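The Dodby Letter
17 Aug 2018
Household

The Coat Problem, or How I Spent a Heat Wave Thinking About December

It was too hot to sleep last week, so I did what any sensible adult does at two in the morning and went through the hall closet. I was looking for the box fan. The box fan was behind the coats. The coats were behind other coats. By the time I had dug down to the fan I was wearing a parka, on the theory that it was easier to wear it than to hold it, and I would like that hour of my life back.

Readers who have been with this newsletter for a while will remember the great towel reckoning, and the letters it brought in. (To the reader in Trisel who still irons hers: I respect you and I will not be joining you.) Coats are a different animal. A towel that has stopped being a good towel knows it. It goes gray, it frays, it gets demoted to the dog. A coat can hang in the dark for 13 years with every bit of its dignity intact, waiting for you to become the person who wears it.

I own a coat for funerals. I own a coat for walking into a restaurant from a parked car. I own one for snow shoveling with a broken zipper, and one I bought to replace it that turned out too nice to shovel in. There is a raincoat that lets in rain. It has good pockets, so it stays.

The usual advice is that you should get rid of anything you haven't worn in a year. This is fine advice if you live somewhere with the same weather every year. Up here in Dodby we had a winter not long ago when I never got past a fleece, and then one when the pipes froze in the library and the whole town walked around dressed as sofas. Had I followed the one-year rule I would have given away the big coat in spring and been found in a drift the next December.

So I have been working out my own rules, and since this item has to fill a page, you are going to get them.

The first is to do it in August. I know. But a coat looks very different when it is ninety degrees out. In the fall every coat seems like a friend and a wise investment. In August you can see the thing for what it is, a large padded object that smells faintly of last year's cough drops. You will be ruthless. You may even be too ruthless, so put the maybes in a bag and don't drive the bag anywhere until it has cooled off outside.

The second is that everything comes out at once. I used to do this hanger by hanger, flicking along the rail like a shopper, and I never got rid of a single thing that way. A coat on a hanger between two other coats takes up no room and asks no questions. You need to get it out, flat, on a bed or the floor, where you can look at the cuffs and the lining and the place under the arm you have been ignoring. 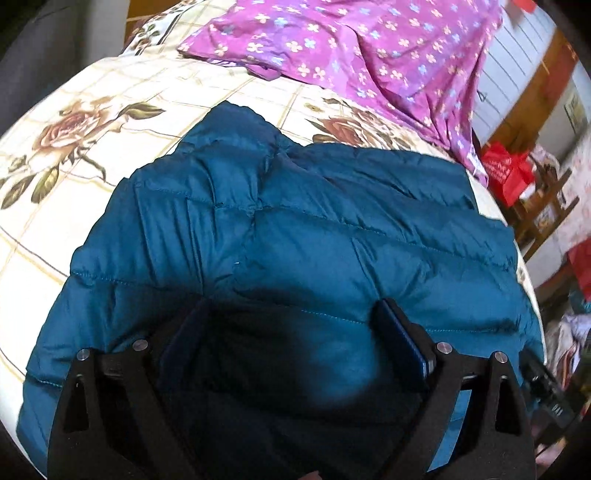 Then the pockets. Do every pocket, including the little one inside that you forgot was there. My own haul this time came to a grocery list that just said "eggs, the other thing," a key to nothing, enough tissues to stuff a pillow, and a ticket stub from the Mandagi ferry with a phone number on the back in my own handwriting. I did not call it. I did spend longer than I should have trying to remember who I had been on that ferry.

Zippers get tested, all the way up and all the way down. A zipper that works if you talk to it nicely is a broken zipper. It will wait for sleet. The repair counter at Collau on Front Street will put in a new one, and the price is fair, but I'd bring it in now. Go in November and you will be behind everybody else in town holding the same coat with the same problem, and they'll hand you a slip with a date on it in the new year.

While I'm on the subject of repairs, a small tear in a puffy coat can be dealt with at home. They sell patches that stick on, in colors that nearly match. Round the corners off with scissors before you peel the backing, or they lift the first time you brush past a door frame. Please do not use duct tape. I have used duct tape. It holds beautifully until the first warm day, and then you have a coat that picks up leaves.

Washing is where people get scared, and I was scared too, for years. I had got it into my head that a down coat could only be cleaned by professionals, possibly in Switzerland. Read the label. Plenty of them will say you can do it in a front loader on a gentle cycle with the right soap, and then it's just a matter of drying, which takes forever. When I say forever, I mean you should bring a book. It will come out of the washer looking like something that fell in a pond, and you will be sure you have ruined it. Low heat, a couple of clean tennis balls, and every so often take it out and break up the clumps with your fingers. It comes back. If it feels dry, give it another round anyway, as there's always a damp lump hiding by the hem.

I once skipped that last round and put the coat away. I'll spare you the details, but the closet had to be aired out with the fan. The same fan, come to think of it.

Storage, then. Those flat plastic bags you hook up to the vacuum are wonderful for about a week of feeling clever. They do squash a coat to the size of a pizza box. They also leave it with the shape of a pizza box, and a filling that has been flattened for months takes its time about forgiving you. I've gone back to a loose cotton sack on the top shelf. An old pillowcase does the job. Wide hangers for the wool ones, and cedar if you believe in cedar. I go back and forth on cedar, but I like the smell, and the moths and I have an understanding.

Now the awkward part, which is where the rejects go.

Don't put them in the garage. The garage is not getting rid of something, it's giving it a second address. I speak as a person with a garage.

If it's clean and the zipper runs, someone can use it this winter. The coat drive in Trisel took in 500 last year and has its eye on 1,000 this time, and I'm told what they run short of is plain adult sizes. Children's coats pour in, as children have the decency to grow. The rest of us hang on to ours until they fall apart and then donate the remains. So have some pride and give the good one. I mean the one you're keeping for best. You've been keeping it for best since before the bypass was built.

If it isn't fit to wear, the animal shelter out past the gravel pit may take it for bedding, but phone first, and cut off the buttons. They are particular about buttons and I gather there is a story there.

And if it belonged to somebody you miss, leave it where it is. I have no rule for that one. There's a brown corduroy jacket at the far end of my rail that fits no living member of the household, and every August it comes out, gets laid on the bed with the others, gets its pockets checked, and goes back. It takes up four inches. I can spare four inches.

The final tally, for those who like one: I let go of the restaurant coat, both halves of a ski suit (I do not ski), and a cape. I have no explanation for the cape. The raincoat survived on appeal. The shoveling coat is getting its new zipper, so the coat I bought to replace it is now a spare for a coat that doesn't need one.

There are 52 weeks in a year and I need a real coat for a good half of them, so I've stopped feeling guilty about owning several. What I would like is to be able to reach the fan.

A few odds and ends before I go. Several of you wrote in after the jam item to say that you have never once had a jar explode. Congratulations. The recipe for refrigerator pickles in the last letter left out the vinegar, and I'm sorry to everyone who made cold salted cucumbers and tried to be polite about it. It's a cup and a half.

Next time we'll do the drawer with the batteries in it. Start looking for the little screwdriver now.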